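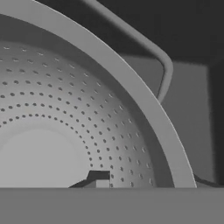
Emrys Pumphrey wrote under my last post that part-timers choose their hours and so can't complain about the rate. I've been chewing on that for a couple of weeks. Choosing fewer hours is one thing. Getting paid less for each hour is a different thing, and the second one is what I was writing about.

Some background for people who skipped the last post. I worked at Gowda in Dinddale for a long stretch, first full-time and then three days a week after my second kid. Same desk, same accounts, same manager. When I dropped my hours, my job title got a "II" taken off the end of it, and my hourly rate went down with it. I did the division one night in May and it came to 93 cents for every dollar I'd been making per hour before. I checked it twice.

I asked HR. They said part-time staff were on a separate scale and always had been. That was the whole answer. I asked who was on the separate scale and they wouldn't tell me, which I guess is fair, but I could look down the hall. It was all women in my department, plus Sibusiso Dlamini, who had cut back to look after his dad. He got the same treatment I did.

The other piece is the cutoff. At Gowda you had to log 1,000 hours in a calendar year before they put anything toward your retirement account. Three days a week clears that if nothing goes wrong. I had a year with a sick kid and a surgery, and I came in under. So I got nothing for that year, on top of the lower rate. None of this shows up in the weekly pay number people like to argue about. 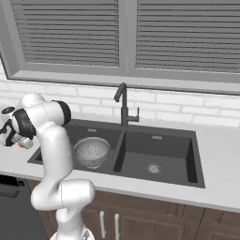

The hours have to go somewhere, and that's the part Emrys's comment leaves out. When I went to three days I didn't get two days off. I got two days of driving, laundry, phone calls with the school, and standing in the kitchen. A double sink set into a white counter looks like plenty of room until you're feeding five people out of it, and then one side is always full. I'm not complaining about the work. I'd do it again. I just don't think it made my bookkeeping worth seven cents an hour less on the dollar.

I left for Nudden last year. It's smaller and the health plan isn't as good. They have one pay scale, and it's printed in the handbook with the steps listed. If you work half the hours you get half the salary. I asked about it in the interview, which I had never done before, and the woman pulled up the page and turned her screen around.

My sister-in-law is at Nudlow and says theirs is closer to how Gowda does it. She's going to ask for the scale in writing before her review. I told her to bring her old pay stubs, the full-time ones, and work out the hourly number first. I'll post what she hears back, if she's okay with that.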